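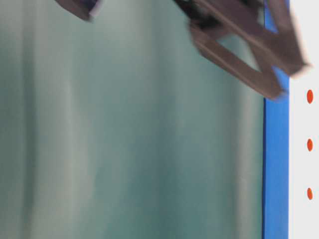
Posted by the Inspections Desk, Battery Lestent | August 6, 2018 | Filed under: Site Safety

Walk-Through Checklist, Battery Lestent, With Comments

The battery was built during the war to keep enemy ships away from Muner harbor. No enemy ship ever came, and the garrison's worst injuries were from the stairs. The stairs are still there. Please bring a flashlight, a hard hat and the key ring, including the key that doesn't look like it fits anything. It fits the shell hoist room.

Mark each line OK, FIX or CLOSED. Last season someone wrote "fine I guess" beside the generator pit, and that is not a category.

GATE AND PARADE GROUND

Main gate opens fully and latches back. OK
Comment: Lift while pushing. The hinge was hung for a heavier gate that went for scrap after the war.

Trench edges roped off, stakes firm. FIX
Comment: Stakes on the seaward side pull out by hand. The trench is a reconstruction and the sandbags are filled with gravel, so a fall into it would be authentic only up to a point.

Barbed wire display at least 2 feet behind the rail. OK
Comment: Measured twice. It had crept forward over the winter.

Warning signs legible from the path. FIX
Comment: The one reading "Danger Deep Shaft" has lost its "Shaft" and visitors keep asking what the danger deep is.

GUN POSITION

Traverse locked, pin in place, padlock on pin. OK
Comment: Try to turn the gun yourself. Put your back into it. Every child who visits will.

Breech block chained shut. OK

Muzzle plug in. CLOSED
Comment: The plug is in, and behind it is a wren. The walkway under the barrel stays shut until she is done with it.

Ammunition on display stamped inert on the base, numbers matched to the register. FIX
Comment: All the shells match. One small mortar round beside them does not appear in the register at all. It was donated in February in a shoebox, with a note saying it was "probably a practice one." Probably is a poor word in this line of work. The round has been left where it is, the room locked and the county bomb people called. Do not carry it outside to get a better look at the markings. The last person to suggest this was told no at some volume.

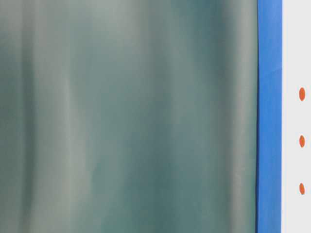
Until the round is cleared, school groups go straight from the gun to the plotting room by the upper path. The guide script has been changed to suit, although the joke about the quartermaster no longer makes sense there and may be dropped.

TUNNELS

Full length walked, all 504 feet, both directions. OK
Comment: Both directions matters. The step below the telephone exchange can't be seen at all coming back.

Emergency lamps hold for 15 minutes with the mains off. FIX
Comment: The Nudico lamps passed. The old bulkhead lamp by the bunk room went out before the stopwatch had been found. It is original to the site and much admired, and it may go on being admired with a new lamp next to it.

Handrails tight. OK
Comment: Chatzigeorgiou refitted the lower run and did it well. The invoice has been read aloud in the office more than once, in the tone usually kept for casualty lists.

Drain at the foot of the hoist shaft clear. FIX
Comment: Leaves, a glove and an audio guide. The audio guide still works and was explaining the powder magazine to nobody in particular.

Ceiling checked for loose concrete, tap test with broom handle. OK
Comment: Hollow sound over the second bunk is a repair patch from the war. It sounded hollow on the last inspection as well. Compare with the notes before you panic.

Escape hatch opens from inside with one hand. FIX
Comment: It opens with two hands and a shoulder. The garrison log has the same complaint, along with a request for grease. We have put in a request for grease.

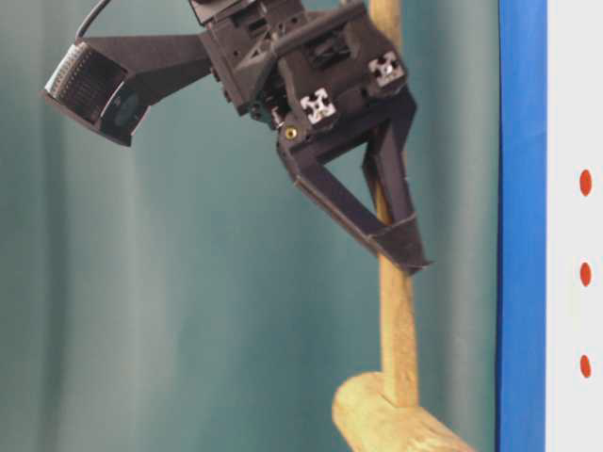

PLOTTING ROOM AND EXHIBITS

Range table glass free of cracks. OK

Gas mask cases sealed. OK
Comment: They stay sealed. Some filters of that age contain asbestos, and visitors will ask to try one on. Send them to the helmet bin, where the worst thing they can catch is a sore neck.

Cables taped down along the dummy operators. OK
Comment: The seated dummy has been facing the wrong way since the repainting and is now directing fire onto Muner town hall. No safety issue was found.

Fire extinguishers, 2, in date and on their hooks. FIX
Comment: Both are in date. One was holding the door open.

SIGN-OFF

Any CLOSED line gets a chain and a sign before the gate is unlocked. FIX lines go in the red book with initials. The pencil for the red book is on a string. Leave it on the string.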